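May 27, 2018. Rinholm job, sim bench, my notes. Renata and Areti please add underneath, dont overwrite.

Carried on with the room-tidying arm for the Rinholm guest house. Everything in the simulated room for now, real arm stays in its crate until Karras signs off the floor bolts. Long session, mostly wrist view, mostly approach poses. Coffee machine down again.

State of things before I forget:

- planner build from Prodromos P. loaded OK, old config renamed, not deleted
- 1566 poses in the overnight list, all of them on the server
- log folder is a mess, my fault
- Rafail wants the list sorted by room zone. Fine. Tomorrow.

Wrist camera check first, fingers open, nothing in the grip, before touching any speeds. 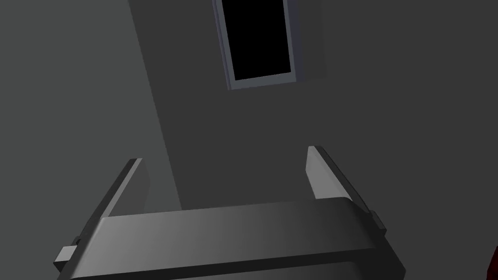 Who stops the arm when a housekeeper walks in?

The housekeeper does. Any person in the room can hit the stop, no need to call us first, and the arm stays stopped until someone on shift releases it at the panel by the door. Areti put this in the shift sheet in plain words and it has to stay there. The old draft said "notify the operator", and half the people at the meeting took that to mean they needed permission.

Talked with Areti for most of an hour about what the job looks like once the arm is in. She ran housekeeping at Vemine for years so I mostly wrote down what she said:

Right now two people do a room together and talk while they do it. With the arm, one person does the bed and bathroom and the arm does pick-up and surfaces. So one person, alone, with a machine. The plan from management calls it "freed capacity". Areti calls it working alone. I think she's right and I want it in the report under that name.

Also the pace. At present the pair decides when a room is done. If the arm logs a finish time for every room, somebody upstairs will make a chart out of it. Proposal: log faults and stops, no per-room times with a name next to them. Renata agrees, Rafail says the client will ask anyway. Probably will. Then they can ask us in writing.

Pay grade question is open. Clearing faults is extra skill and nobody has offered extra money for it. Not ours to settle but we should't pretend we didnt hear it.

Back to the bench. Low poses, looking up.
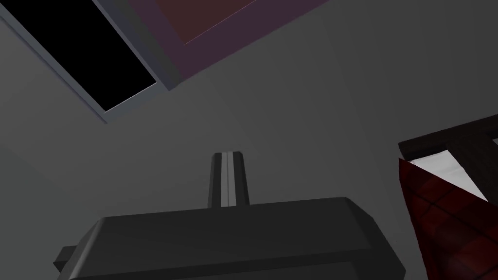
Reach limits are where the planner and the people disagree most. Prodromos P. wants the full envelope because it shortens the paths, and on paper he's correct. Areti's point is that a person making a bed bends, backs up, turns round without looking, and wants to know there's a height the arm never crosses while they're in there. With one finger standing straight up toward the ceiling and that red checkered thing over on the right, I can see what she means: it's hard to tell from a pose like this which way the hand will go next. So, a cap on height whenever the door sensor says occupied. Slower, ok. Two speeds only, occupied and empty, no clever in-between mode that people have to guess at.

Tried the cap at 200 mm under the planner's own limit. Planner complained on nearly 20 poses, I moved them to a separate list and didn't look at why. TODO.

Training. Rinholm offered one afternoon for the whole staff. Not enough. Renata's version:

1. short session in the sim, everyone drives the arm themselves, everyone hits the stop
2. a shift with one of us in the room
3. a shift with one of us in the building
4. follow-up in October, when the seasonal people are gone and the regulars can say what they think

The sim session matters more than I expected. Prodromos Bakalis came up from the workshop and sat down at it with no intro, and the first thing he asked was why it goes in so close to the walls. Good question. It does it in the narrow bits, where the planner sees a gap and just goes for it.
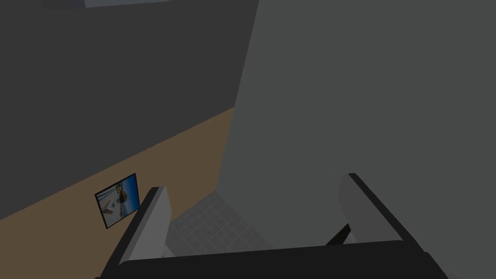
So we add a slow zone for anything narrow and let people mark more of them by hand. The marking should be done by whoever cleans the room. They know where the cart gets parked and which door swings back. Fovach has a tablet page for this sort of thing, I'll ask for a login, otherwise paper floor plan and a red pen, which honest to god may be faster.

Renata raised handover between shifts. Today it's a chat at the linen cupboard. If the arm has a fault at the end of one shift the next one needs to hear it from a person, so we keep the chat and give it paid minutes. Written into the proposal, section 2.

Still not done:

- stop release: key or code? Areti says key, codes get forgotton
- sorted pose list for Rafail
- ask Karras re bolts, again
- the complaining poses

Last run before I packed up, grip open, back to the wall view. 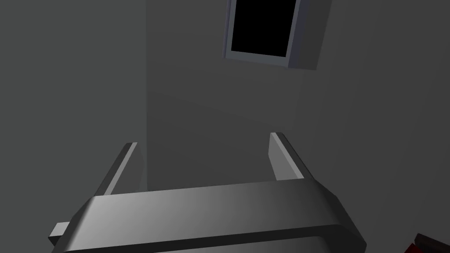
*Wrist view, fingers apart, black opening in its light frame at the top.*

Left the server on. Renata has the shift sheet, don't print the old one.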